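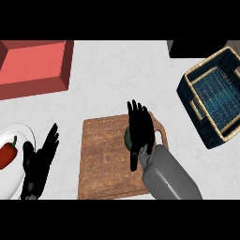

Figure 3. Simulated countertop, two arms, one empty tray.

4. What happened when we let the leader go quiet

I should say up front that we did not set out to study slow leaders. Our plan for this section was a boring one. We had a replicated log, we had five machines, and we wanted to know how quickly the group picks a new leader after the old one dies. Everybody who builds one of these systems measures that, and we figured we'd have our numbers in an afternoon and move on to the compaction work in Section 5 (the part I was really looking forward to!).

Then one of the Clarnley machines got sick. It didn't die. Its disk started taking a very long time over small writes, but the network card was fine and the process was fine, so it kept sending heartbeats right on schedule. It happened to be the leader. For the rest of that run the group accepted almost no new entries and held no election at all, and when I looked at the dashboard every light was green. I spent longer than I'd like to admit reading my own test script for bugs.

So this section is about that case. I'll call it a quiet leader: a node that can still say "I'm alive" but can't get anything useful done.

4.1 Setup

We used the same five nodes as in Section 3, three in Dindthorpe and two in Clarnley. All five run Zikell, our log service, with the stock settings except where I say otherwise. A client writes small entries as fast as the leader will take them, and a second client reads the tail of the log and checks that nothing is missing or out of order.

To make a leader go quiet on purpose we put a thin layer between Zikell and the disk that holds back each sync call for a fixed time. I set the delay at 400 milliseconds for the main runs. That's long enough to hurt and still short enough that no single write trips the disk timeout, and that combination is what makes the problem nasty. A disk that fails outright gets noticed. A disk that always answers, just late, can limp along for as long as you let it.

We did 1,461 runs in total. That is an odd number and there's no clever reason behind it. The script ran until the machines were needed for something else, and I threw out only the runs where the test client itself crashed.

4.2 Why the group doesn't notice

The followers in a system like this have exactly one way of judging the leader, the heartbeat timer. If a heartbeat comes in before the timer runs out, the timer resets and life goes on. In Zikell the heartbeat is sent from its own thread, which is the sensible way to do it, or so we thought when we wrote it. We didn't want a burst of client writes to hold up the heartbeats and set off an election for no good reason.

But that choice cuts the heartbeat off from the work. The thread that says "I'm alive" never touches the disk, so it has no idea how the disk is doing. You could unplug the storage completely and it would go on chirping until some other part of the process gave up.

There's a second thing going on too. Our leader writes each entry to its own disk before it sends the entry out. The usual description of the protocol lets you do both at once, and a majority of the followers can then commit without the leader's own copy, so a slow leader disk matters a good deal less. We had done it in order to keep the recovery code simple (and it did keep it simple, I'll stand by that much). The cost shows up here: every batch waits on the one bad disk before any of the four good ones hears about it.

4.3 Two fixes

The first fix is to tie the heartbeat to progress. Each heartbeat now carries the index of the last entry the leader has synced, along with the number of client requests it has waiting. A follower that sees the queue growing and the index hardly moving over several heartbeats stops resetting its timer. After that a normal election follows and no new message types are needed, which pleased me a lot.

The second fix is to have the leader step down by itself. It keeps a running figure for its own sync time and compares it with what the followers report back in their replies. If it is much slower than the middle one of them, it hands over to the follower with the longest log and goes back to being an ordinary member.

We tried the fixes separately and then together. On its own the first one worked in the sense that a quiet leader always got replaced, but we also saw some elections we didn't want, nearly all of them right after a large client connected and the queue jumped. Waiting for more heartbeats before acting made those rarer, and made the real cases slower to clear. I don't think there's a setting that makes everybody happy.

The step-down rule was gentler. The handover is planned, so clients see a short pause and hardly any retries. Its weak spot is easy to guess: it asks a sick machine to diagnose itself. When we delayed the disk alone, that was fine. When we also starved the process of CPU, the check sometimes ran so late that it was no help.

With both switched on, the step-down rule catches the mild cases and the follower rule is left to deal with the rest. That's how we run Zikell now.

4.4 A problem we haven't solved

None of this keeps a quiet node from being elected again. It can still have a perfectly up-to-date log, and the voting rule asks about nothing else. In the Bortolotti trace, where the delay comes and goes, we watched leadership bounce back to the same bad machine 5 times in a single run. For now a node that has stepped down waits out an extra timeout before it may stand again. It helps with short bouts of trouble and does very little for long ones, and I would like to replace it with something that takes recent sync times into account without touching the safety argument in Section 2.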